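Corner Kitchen, Still Going

Ok so I have 15 minutes before I need to leave, typing fast, sorry in advance.

The play corner. I said I'd write about it back in April and then didn't. It started as a table and a chair and it kind of grew. Now there's a little fridge and a lot of stuff and the bowl situation, which I'll get to.

First the table. White, low, rectangular, got it secondhand out in Collthorpe from a place that was clearing out a whole nursery. Paid 15 for it and the chair together. The legs wobbled for a week until I found the right hex key (it was in the drawer with the batteries, of course it was). Tightened everything and it's been solid since. Wipes clean. I can't ask much more of a table.

The chair is kid size, straight back, square legs, nothing fancy. And apparently it is also a towel rack now. Something blue ends up on the back of it every single day. I fold it, I put it away, I turn around and there's something blue on the chair again. I've given up. I'm thinking of a hook on the wall next to it, low down, but that means finding the drill and the drill is at the bottom of the closet under the Walitz box fan and the camping stuff so — not this week.
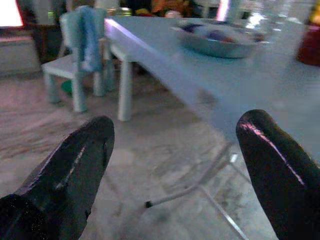

Table, chair, blue thing on chair. The usual.

The bowl lives on the table. Wide, shallow, sort of gray-blue, and it holds whatever doesn't have a home. Everything dark and purple seems to drift in there. I tried sorting it once. Had three tubs with labels and everything, looked great until dinner. Then back in the bowl. So now the rule is the bowl is allowed to be full, and when it's too full we empty it on the rug and each pick what goes back. Takes less time than the tubs did and there's less yelling (mine).

What I would say if you're setting up one of these, keep the tabletop short on stuff. Ours creeps. A couple things out is plenty for playing. Once the surface is covered the whole thing just turns into a shelf and no one goes near it. I do a sweep before bed, 2 minutes, anything that isn't in use goes in the bowl or in the fridge.

Which, the fridge. White, small, opens up, has a wire shelf inside. I measured the spot before bringing it home and still had to shove the bookcase over. The top has some scuffs and little gray specks I can't get off. Tried dish soap, tried baking soda, tried that Caldeira cream stuff everyone swears by. Bit better? Not really. I've stopped seeing it.

The inside is easier, smooth white plastic with ridges, so a damp cloth does it. The wire shelf is the annoying part. Anything small tips or falls right through the gaps. Flat things do ok. Round flat things do best, they just sit there. If you've got lots of tiny pieces, cut a peice of shelf liner to fit and lay it over the rods. I did that and it got pulled out, and I did it again and it got pulled out again, so we're a no-liner household.
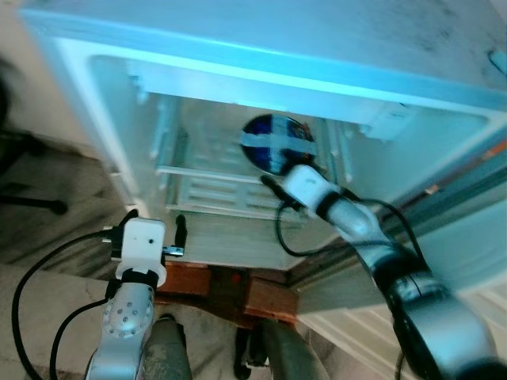
Fridge open, round blue thing with the pale cross up by the shelf.

Anyway the fridge turned out to be the best cleanup trick we have. "Put it in the bin" gets me nothing. "Put it in the fridge" works almost every time, no idea why. Things go in that have no business in a fridge. Fine by me, the door closes and the floor is clear.

Things I still want to do:

The hook. See above.

A mat under the table, the tile is cold and loud when stuff drops. Saw one at the Horkham outlet, washable, but it was up to 90 depending on size and I'm not paying that for something that's going to have juice on it. Will keep looking.

Second chair. One chair is fine until there's a visitor and then it's the most wanted chair in the world.

Maybe move the table closer to the window in the winter. Or not, there's a vent there.

Somebody asked in the comments last time how I get dried paint off a white tabletop. Warm water, leave the wet cloth sitting on it while you do somthing else, then an old plastic card, go slow. Don't use the green scrubby side, it leaves marks, I have the marks.

Ok that's my time, shoes on. I'll put the hook up and report back.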